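Palillos, cucharas y un mantel de estrellas

16 de septiembre de 2021

Llevo días queriendo escribir sobre el escurrecubiertos, que ya sé que como tema no promete mucho, pero es que en esta casa el cajón de los cubiertos había llegado a un punto en el que abrirlo daba pereza. Metías la mano buscando una cuchara y salías con un palillo suelto, luego otro que no era su pareja, luego la tapa de algo que ya ni tenemos. Y así cada noche, con el arroz enfriándose en la mesa.

Total, que la otra tarde dije basta y lo saqué todo. Bueno, todo no, que el cajón de los cuchillos lo dejé para otro día (sigue ahí, esperando). Me puse con los palillos y con lo que se les había ido mezclando, y lo volqué encima del mantel sin ningún orden. 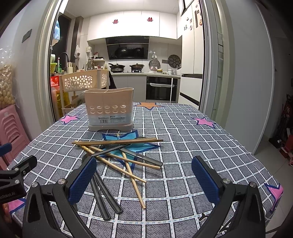
El montón antes de repartir, con el bote todavía sin llenar.

El mantel de estrellas le da a todo un aire de cumpleaños infantil, lo reconozco. Lo compré en Stirkport, en una tienda de telas de las que te venden los retales doblados en un cajón, y desde entonces no ha habido manera de quitarlo de la mesa. Tiene estrellas rosas, una naranja y una azul clarito que cae justo donde yo apoyo siempre las cosas. Me gusta, qué le voy a hacer! El gris de fondo disimula muchísimo las migas y eso en mi casa vale oro.

El bote es beige, de plástico, con agujeritos para que escurra y su base debajo. Me costó 493 en Midach, y me acuerdo del precio porque al lado había otro a 444 y estuve un buen rato dudando como si me fuera la vida en ello. El barato no tenía base, y yo ya he tenido uno sin base: acabas con un cerco de agua en la encimera que no se va ni rezando. Así que me llevé el bueno – y tan contenta.

Lo de emparejar palillos tiene su cosa. Los de madera, al final, se parecen todos, pero cuando los pones juntos ves que uno es un pelín más largo, o que la punta está más gastada. Yo los comparo de dos en dos, poniéndolos de pie sobre la mesa y mirando las puntas, y el que se queda viudo va al vaso de los que uso para remover el café o para sujetar las plantas. Los oscuros los dejo aparte, que se ven enseguida y así no se pierden entre los claros.
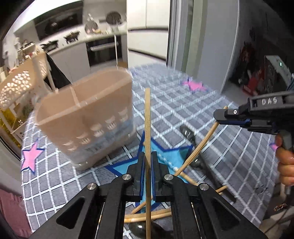
Liyanage
Autora del blog Pistik, cocina pequeña y cosas de casa

Las cucharas oscuras son otra historia. Me encantan, pesan lo justo y quedan preciosas con un cuenco de sopa, pero se esconden debajo de cualquier cosa. Ahora van siempre con el mango hacia abajo en uno de los compartimentos, y los palillos en el otro, con las puntas para arriba. Sé que hay quien los pone al revés y tiene sus motivos, no voy a discutir por eso.

Antes de colocarlos los lavé en el fregadero con agua caliente y poco jabón, y los sequé enseguida con un paño. A la madera no le sienta nada bien quedarse a remojo. Si alguno está áspero le paso una lija muy fina y luego una gotita de aceite, nada más, y lo dejo encima de un papel hasta el día siguiente. Los que ya tienen astillas van fuera, por mucha pena que me dé.

El bote se ha quedado a vivir junto al fregadero, y la próxima semana me toca el cajón de los cuchillos. Si tenéis algún truco para las tapas sin táper, contádmelo en los comentarios, que tengo una bolsa entera.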